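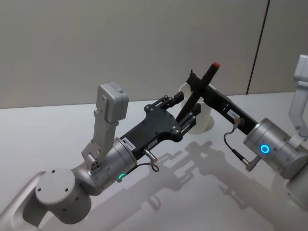 Teaching two arms to put a pen in a cup

Clear the table first. Pens, mugs, your tea, all of it. If the pen and cup are the only loose things about, the arms have less to learn the wrong lesson from.

Drive slowly. You will feel silly taking so long over a marker, and then you'll watch the playback and find you were still too quick.

Hold the pen near one end and leave the other end free for the cup. Gripping it in the middle looks tidy and leaves you no room for the second gripper.

Move the cup a little between goes. We did 79 runs on the Prurik rig with it in the same spot, and got a machine that was very good at that spot.

Bin the bad ones the same day. By the next morning a fumble starts to look like style.

Swap drivers every 9 runs. Thumbs go first, then manners.

Check the cable slack before you start, with both wrists turned as far as the job needs. Spare cable ties are in the drawer marked Sinaga.

Jun 20, 2021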